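19 June 2026
By Szu-yu Peng

Print this entry | E-mail this entry

Third week with the arm at Brirkwood and I'm still waiting for the afternoon off my feet that we were promised. The man from Tirkance came again on Tuesday with his laptop and called it "a colleague that doesn't take breaks". Tam asked him who would be covering its mistakes, and he wrote that down as a good question and went home at four.

What it changes so far is mostly the talking. The packing bench used to have 6 of us round it and you heard everything — whose boiler had gone, whose son had failed maths again. Now two have been moved to dispatch and one to nights, and those of us left take turns on what the rota calls "supervision". You sit. You watch it practise picking things up and putting them down. If it stops, you press the button and write the time on the sheet. I did 13 lines on the sheet this morning before my tea, and I could have packed a good few boxes in that time.

Management say it will be on real orders by December. They also said that about the new scanners. I don't think they are lying, I think they have seen the film Tirkance made and have not sat on the stool.

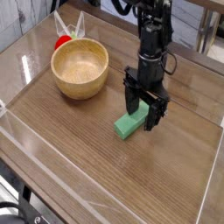
My other worry is my hands. Twenty minutes of packing after a morning on the stool and my wrists ached as if I'd had a fortnight away. Tam says we'll be the ones who can't do the job by the time they find out it can't either. I laughed, but I've asked for my bench hours in writing. No reply yet. Back on the stool Monday, early shift.

Recent entries
The Rideck scanners, again
Two leaving dos in one week
Nights: who asked for them?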